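Home Science History Animals Try It Ask Us

What Is All That Stuff in a Science Lab?

If you have only seen laboratories in movies, you probably think they are full of bubbling green liquid and people with terrible hair. Real ones are mostly counters, boxes and labels. There is a lot of wiping up. But the things on the counters are worth knowing, and some of them are smarter than they look.

Start with the conical flask, the most famous piece of glass in science. It is wide at the bottom and skinny at the top, like a traffic cone that went to college. A chemist in Germany came up with the shape in the 1800s and it has hardly changed since. You can hold it by the neck and swirl it as if you know what you're doing, and the liquid climbs the slanted sides and slides back down. Try that with a full cereal bowl and you will learn something about floors.

Flasks often wear a stopper, which is a plug made of rubber. Some stoppers are solid. Others have a hole through the middle, and every year somebody decides that a stopper with a hole in it must be broken. It isn't. The hole is for a glass tube or a thermometer. If a gas is being made inside the flask, it travels up the tube and goes wherever the tube goes. With a solid stopper, the gas has no way out, and sooner or later the stopper leaves in a hurry.

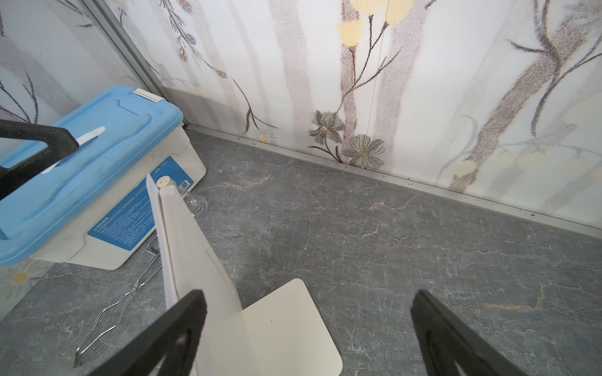
Next come the tongs. Crucible tongs look like scissors that forgot to be sharp. A crucible is a little pot made for heating things until they are far hotter than any pizza, and the tongs let you pick it up while keeping all of your fingers. The tips are curved so they can get a grip on the pot or its lid. When you put tongs down, they go on the counter, not in your pocket. (You would think this didn't need saying.)

Then there is the box. Every lab in the world has plastic boxes with lids that clip shut, and they are there to keep small things together and dust out. A good box has a label on the front. A bad box has no label and contains, when you finally open it, one cork and a dead battery. Labels can be in any language, as long as the people using the box can read it. Flasks are the same shape in Chinese, English or Portuguese, so you could walk into a lab on the other side of the planet and still know what to swirl.

Last, the counter itself. It should be flat, hard and easy to clean, because sooner or later something will be spilled on it. Your kitchen counter was chosen for much the same reasons, though the thing being spilled there is usually juice.

So that is your tour. If you ever get to work in a real lab, wear the goggles. They look silly on everyone - that's part of the uniform.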